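Home | Talks | Recipes | About | Contact

My caramel talk, notes to self (and now to you)

Okay, hello everybody! I'm the one who brought the tin of burnt stuff, please pass it along. I'm going to talk about caramel, and mostly about the five batches I ruined in July before I got one I'd feed to my mother-in-law.

START WITH THE SUGAR

Tell the story about the phone call here. I was doing a dry caramel, no water, just sugar in the pot, and I turned my back for a minute to argue with my brother. Smoke everywhere! Sugar goes from amber to awful so fast, so turn the heat down the second you see color at the edges.

Then the wet method. Water first, sugar in the middle, and please don't stir once it's boiling (I stirred, and I got a pot of gravel). If crystals climb the sides, brush them down with a damp brush.

Pause for questions. Somebody always asks about corn syrup. Yes, a spoonful helps, no, it isn't cheating.

Soaking the pot comes next, fill it with hot water and walk away, then go in with a sponge.
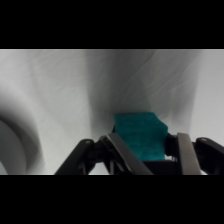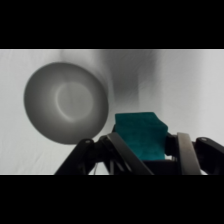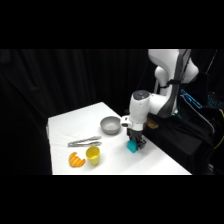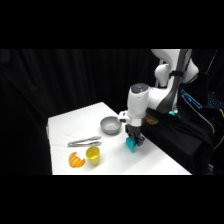 THE CREAM PART

Warm the cream! I can't say this loudly enough. Cold cream in hot sugar spits like a cat, and I have a mark on my wrist from batch three. Pour slowly, whisk, keep your face back. Butter after that, then salt, then taste it off a cold spoon.

For chews I cook it up to 245 Fahrenheit. Kamran Ghauri, who lent me his thermometer, likes his softer and stops a few degrees sooner. Hold up both kinds, let people squish them.

Hand out the wax paper. Last bit is wrapping, and I still twist mine crooked.

Comments

Wana: Tried the wet way last night and it worked, thank you!! Can I use salted butter?

Birhane: I do, I just skip the extra salt.

Skedano: Mine turned grainy overnight. Is it the fridge?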